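3.2 Cable condition and the survey of small workshops

The second part of the study looked at how flexible cables are kept and replaced in small workshops. By flexible cable we mean any lead that has to bend during normal use, as opposed to fixed wiring in trunking or conduit. The survey covered 28 workshops in and near Fliltombridge, most of them joinery, light metalwork and packing businesses. Visits were made between May and September, usually before 10 am so that work was not held up.

At each site we recorded every flexible cable longer than one metre, which gave 1,543 cables in total. For each one we noted the colour and stiffness of the outer sheath, the way it was supported, the tightest bend along its length, and any sign of wear. Extension leads bought for occasional use were included if they had been left plugged in for more than a week. Phone chargers and the leads of kettles and radios were left out.

Wear was graded on the four-point Dronda scale. Grade 0 is a sheath with no marks. Grade 1 is light scuffing that can be felt with a fingernail. Grade 2 is a flattened, hardened or cracked sheath, and grade 3 is any damage that shows the inner insulation. Two of us graded each cable separately and compared notes afterwards. Where the grades differed we used the higher one. Most disagreements were between grades 0 and 1, and these make little difference to what follows.

Support turned out to be harder to record than wear. Our first form had only three boxes (clipped, tied and loose), and it did not work well. Many cables were tied at one point and free for the rest of their length, and some were tied to each other but not to anything solid. After the first few visits we added a fourth box for bundled cables and went back to the early sites to fill it in. The Lamrani guide, which several owners kept in the office, advises keeping power and signal cables in separate bundles. Few of the workshops did this throughout, and those that did had usually been rewired recently.

Bend radius was measured with a set of card templates held against the inside of the curve. A bend was called tight if its radius was less than six times the outer diameter of the cable. Where a cable moved in use, we asked for it to be put at the end of its travel before measuring - this was refused at two sites, and the cables there are marked as not measured. Wide, open loops were recorded as free loops even if they rested on another surface.

Grade 3 damage was found on 49 cables. Of these, 26 were within half a metre of a plug or gland, where the sheath meets something rigid. The remainder were spread along the length with no clear pattern. Sheath colour had no bearing on the grade, although owners often told us that yellow cables lasted longer. Figure 4 shows a free loop in a yellow cable, with a tied bundle of black cables following almost the same route.

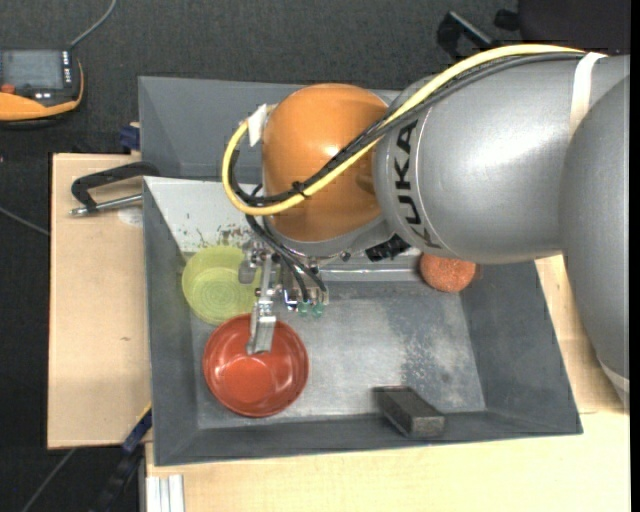
Figure 4. Free loop and tied bundle.

3.3 Replacement intervals

Owners were asked when each damaged cable had last been changed. Written records were kept at only a few sites, so most answers relied on memory. We have grouped them into bands of two years. The Plolorov method for filling gaps in maintenance records was tried and then dropped, as it needs at least one dated entry per cable.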